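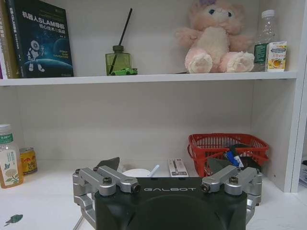

By Iestyn Hopkin, Farnton Automation
For release: February

Home | News | Visits | Our Work | Careers | Contact

Farnton opens its doors and lets the robot do the tidying

Well, we did it! After a winter of saying "we should really have people over," we finally had people over. Farnton Automation held its first open day this month at our workshop in Candska, and I'm writing this release myself because I was on my feet for the whole thing and still have plenty to say about it.

We planned for 45 visitors and put out 45 chairs. We got 75. I'd like to thank everyone who stood at the back, and the two families who ended up sitting on packing crates and told me they preferred it (I'm choosing to believe them).

The main event was our shelf demonstration, which is part of a project we call Yimer. Yimer is our attempt to teach a robot arm to handle the sort of shelf people really have at home. You know the one. Books at one end, a stuffed toy, a bottle of water, a drink carton, a diffuser with its reed poking up where a sleeve or a gripper can catch it. We used a plain white unit with two levels and put a red mesh basket on the lower one, next to a shallow white bowl, and then we asked the arm to fetch things and put them away.

The gripper we're using is a Galbot, and it got a lot of attention. Visitors wanted to know how hard it squeezes, and we spent a good part of the morning on that question. A hardcover book needs a firm hold and a drink carton really doesn't, so the arm has to change its mind between one pick and the next. We ran the carton several times over because the kids in the front row kept asking for it. It got dropped once. It also got the biggest cheer of the day, for being dropped, and I've stopped trying to understand audiences.

The crowd favorite, though, was the pink-and-white plush with the little lavender bow. We had a long debate at the coffee table about whether it's a bunny or a bear, and I'm staying out of it. From an engineering point of view it's a lovely problem either way. Soft things squash, and fluffy things confuse the edges of whatever the software thinks it's holding. The arm took its time and moved the plush without knocking over the water bottle beside it, and I will admit I'd been holding my breath.

Then there was the small green toy car. We'd set it right at the lip of the upper shelf in front of the diffuser, and that was a bit mean of us. Anything close to an edge can be nudged off before it's ever picked up. The arm came in slowly, stopped, backed up and tried again from a better angle. A visitor asked if it was thinking. The short answer is that it was checking its own position against the shelf, and the longer answer took us all the way to lunch.

If you're curious about that part, one of the books on the shelf is a good clue to what we read around here. It's a Chinese-language title on robot SLAM navigation, with a white humanoid robot on the cover standing over the curve of a planet. SLAM is the business of building a map while working out where you are on it. A teenage visitor spotted the cover from three rows back and asked to borrow the book, and we said yes, and I'd now quite like it back when she's finished.

We ran 14 demonstrations in all, starting at 10 a.m. and finishing a little before four. Twelve went the way we'd hoped. The other 2 did not, and we left them in the program on purpose. One was the carton. The other was the mesh basket, where a finger pad caught on the rim and the arm stopped and waited for one of us to step in. It did the right thing by stopping! But we'd like it to sort that out by itself, and it's first on the list for spring.

In the afternoon we put the arm to one side and just talked. I was expecting questions about speed. What I got was a retired nurse asking whether something like Yimer could pass her a bottle of tea from a low shelf on the days her back is bad, and a school librarian asking whether it could put books back with the spines facing out. Both of those went straight onto the whiteboard. The first is much closer than the second — books packed tightly together are hard to get a finger between, even for a person.

We also shared a first look at Zakadon, the next stage of the work. With Zakadon, visitors will be able to bring an object from home, set it on the shelf wherever they like, and see what the arm makes of it. Nearly everyone I spoke to already had something in mind. One gentleman has promised us a teapot with no handle. We're looking forward to it, and we're also a little afraid of it.

Our second open day is planned for later in the spring, and this time we'll have more chairs. Entry will be free, children are very welcome, and there'll be a quieter session at 9 a.m. for anyone who'd like to see the demonstrations without the crowd. School groups can get in touch now to arrange a separate visit. We ask that groups keep to 14 or fewer so that everyone gets a spot near the shelf.

Reporters who'd like to come by between now and then can ask for me. I'm happy to set up a run of the shelf demonstration, answer questions for as long as your coffee lasts, and show you the basket problem in person.

Press contact: Iestyn Hopkin, Farnton Automation, Candska

Related news
Yimer: what we learned from a shelf full of books
Zakadon needs your household objects
School visits to the Candska workshop
We're hiring a test technician

Contact us | Copyright Farnton Automation. All rights reserved. | Back to top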